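4. Clearing the bed before making it

1. Set the basket on the rug at the foot of the bed. The Lodcombe brochure promises a made bed in 2 minutes. We doubt it.
2. Put worn clothes in the basket, dark items first. Leave the runner where it is until the last garment is off.
3. Straighten the pillows and fold back the duvet.

Note: Baskets rarely hold what the label claims. Stop at roughly 25 garments.

Caution: Do not drag wicker across the rug.

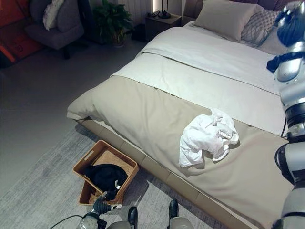 Does the runner have to come off every night?
Only if you sleep with your feet on it. Fold it once and lay it over a chair.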